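Sep 18, 2023
Notebook, Demissie bench, Clundonville

Reviewed the bench rules before the handheld gripper sessions continue. Rule 2 now reads: the table is to be wiped down before each session, and grit or powder is to be kept away from the jaws. Pads are inspected under a lamp – worn pads are logged and replaced in pairs. Session 82 is on hold until the wipe-down is signed.

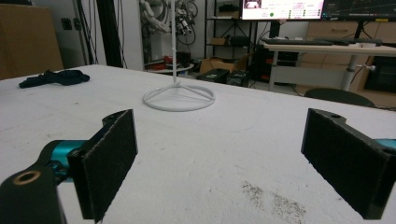 Evanthia Sotiropoulos replied that the rule should also cover cloths and gloves, which the Mavemel procedure requires to be removed from the work surface before recording starts. Her wording has been adopted.

Still open: whether the jaw opening must be checked at full width at every start, or only after a pad change. Thodoris Tzavaras to propose text. Filach checklist to be updated to match.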